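Korkdale Kitchen Words

A word list of household and kitchen terms with spelling variants, short glosses and usage notes. Version 16.

What is in it

The list holds 817 headwords. Each one has a part of speech, a plain gloss and at least one sample sentence. Where people in Korkdale use more than one word for the same thing, every form has its own row and the rows share a group number. There are 166 such groups. The largest is the one for the cloth you dry dishes with.

The words came from written answers to a postal questionnaire, with later additions from recipe cards and shopping lists lent by households in the valley. Handwriting was typed up as found. Obvious slips of the pen were kept in the "raw" column and put right in the "headword" column.

Files

words.csv: the main table, one row per form
groups.csv: group numbers and the standard English term for each
sentences.txt: sample sentences, one per line, with the row id first
changes.txt: what changed in each version

All files are UTF-8 with Unix line endings. Fields in the CSV files are split by commas and quoted only where needed. Some glosses contain semicolons, so do not use a semicolon as the separator when you import.

Columns in words.csv

id: whole number, never reused
headword: the form as listed
raw: the form as first written down
pos: noun, verb, adjective or other
gloss: short meaning in standard English
group: group number, empty if the word stands alone
area: upper valley, lower valley or both
topic: one of 14 topic codes

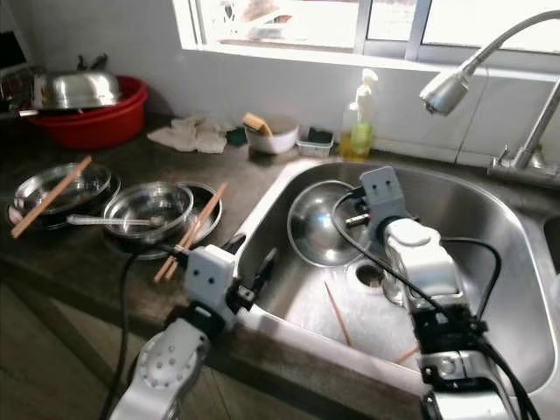

Topic codes are lower case and never longer than six letters. A word can only carry one code. Words that could sit under two, such as those for soaking pans overnight, were put under the one most of the answers used. If you disagree with a placement, the group number is a safer thing to sort on.

The area column is empty for words taken from recipe cards, as the cards were not marked with a place.

Loading the list

The files open in any spreadsheet program. Set the id column to text before sorting or leading zeros will be lost. Users of the Gimik dictionary editor can import words.csv directly, but should map "gloss" to "definition" by hand. The Leramero export from earlier versions has been dropped. It cut long glosses short and no one had asked for it in some time.

The washing-up section

Topic code "wash" was redone for this version. The old list treated sink, basin and bowl as one group. They are now three groups, and the glosses say whether the word means the fixed fitting, one side of a double sink, or something you lift in and out. Words for the drain and its plug have moved here from "house".
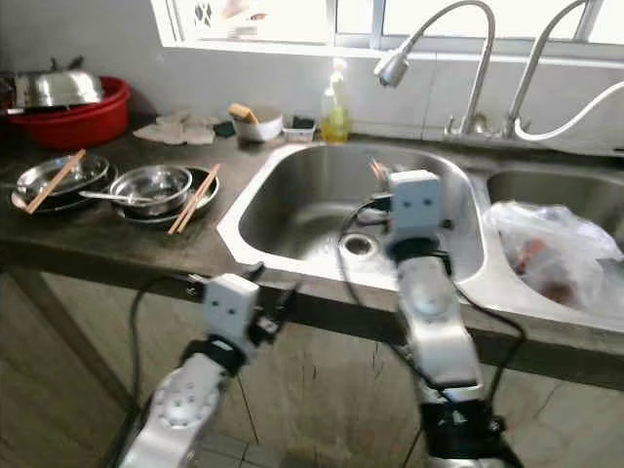

A double sink. Each side is a "basin" in this list.

Known gaps

Words for baking are well covered and words for preserving are thin. Verbs are fewer than they should be, as the questionnaire mostly asked for the names of things. Nearly all the sample sentences are in the present tense. Stress and pronunciation are not marked anywhere.

Rows with a question mark at the end of the gloss rest on a single answer and have not been confirmed.

Licence and citing

Free to use and share with credit, including in teaching material. Please cite as: Ghasemi, Korkdale Kitchen Words, version 16. Corrections should quote the row id and say which part of the valley the form comes from.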